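Cisix Issues Cable Routing Notice for Lena Picking Cells After Gripper Fault

Flirkgate, 2 May 2025

Cisix is asking all users of its Lena bin picking software to check how cables are routed on the last joints of their robot arms. The notice follows a fault at the company's Flirkgate test site in which a gripper stopped responding with the arm still inside a bin. No one was hurt. The arm and the bin were not damaged. The gripper cable was replaced.

The fault happened during a long run of mixed-item picking. The arm was reaching for an item near the bin wall when the gripper stopped reporting its finger position. Lena is supposed to stop the arm when that signal is lost. It did stop the arm, but only after the motion already in progress had been completed. The arm lifted, turned and came to rest outside the bin with the fingers still closed on the item.

An operator pressed the emergency stop. The item was removed by hand after power to the arm had been cut.

What the review found

Cisix engineers went through the logs from 75 hours of running before the fault. They found 13 short signal dropouts, none long enough to raise an alarm. All of them came while the wrist was turned close to the end of its range, with the arm low in the bin.

The cable was then taken off and tested. Two conductors had partly broken inside the jacket, at the point where the cable bends around the wrist joint. The jacket itself showed no cut or wear, and the weekly visual check had passed it.

"The cable was long enough. It was tied down too close to the joint, so the same short piece took all the bending," said Hiwot Wolde, head of testing at Cisix. "We also had the dropouts in our own logs and did not have a rule that told anyone to look at them. That part is on us."

The site picks from open bins holding a mix of hard and soft items, including containers and plush toys. Items that lie near a wall make the wrist turn further than items in the middle, and deep reaches bring the cables down toward the bin along with the gripper.
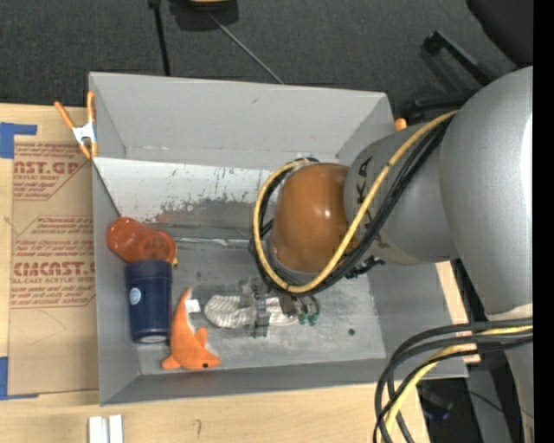

What users should do now

Users running Lena with cables on the outside of the arm should take the following steps before the next production shift:

1. Stop the arm and lock out power before touching any cable. A software pause is not enough.

2. Find the last tie point before the wrist. If it is less than 20 centimeters from the joint, move it back and leave a loose loop.

3. With no one inside the guarded area, move the wrist slowly through its full range in manual mode. The loop should not pull tight, fold over itself or touch the bin.

4. Open the gripper log and search for position signal dropouts of any length. If there are any, replace the cable, even if it looks sound.

5. Check that connectors at the gripper are fully seated and cannot catch on the bin or on the items in it.

Users who cannot complete these steps should keep the cell out of automatic mode and call Cisix support. Cells with cables routed inside the arm are not affected by the routing fault, but they do need the software update described below.

Software update

Lena version 17 is available today at no charge. It changes two things. A lost gripper signal now starts a controlled stop at once, wherever the arm is in its motion. Short dropouts are now counted, and a third dropout in one shift puts a warning on the operator screen and holds the arm at the end of the cycle.

The update does not replace the cable check. Both are needed.

Geerts, which installs Lena cells for Cisix, will send a technician to any customer who asks for help with rerouting. Visits are free through the end of July. Replacement gripper cables will also be supplied free during that time.

"Most of these jobs are short. You move one tie, add some slack and run the wrist around," said Sum-yee Tsai, service manager at Geerts. "Please don't do it with the arm powered up. If a cell is down and you're not sure about the lockout, wait for us."

Cisix has changed its own weekly check at Flirkgate. It now includes a log search and a slow wrist test as well as a look at the cable jacket. Gripper cables at the site will be replaced on a fixed schedule. The company will send customers a second notice in July with the results of bend tests on the new routing.

Customers can reach Cisix support through the service page in the Lena operator menu. Press questions should go to the Cisix press office in Flirkgate.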